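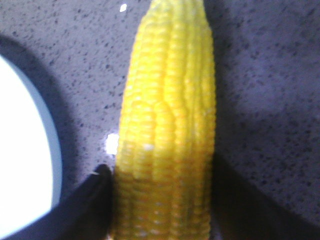
A buyer from Lindsay wrote to ask whether the Numham corn stripper copes with thick cobs as well as thin ones. It does. The ring opens to 2 inches and closes down as the cob narrows toward the tip.

Numham Corn Stripper, by Atell

Remove the husk and silk, stand the cob on its wide end and push the ring straight down. Turn the handle a little as you go. Kernels come away in strips and collect in the cup. Stop when the ring meets the board.

Cooked corn should cool for 5 minutes first. Raw corn needs a firmer push. Frozen cobs will chip the blade, and the warranty does not cover that.

Blade: stainless steel, replaceable
Cup: clear plastic, holds the kernels from two medium cobs
Cleaning: top rack of the dishwasher, blade guard off
Returns: 30 days, unused, in the box

Spare blades are sold in packs of two under the Drirar name and fit all Numham strippers made since September 2019. Older models take the short blade, sold separately.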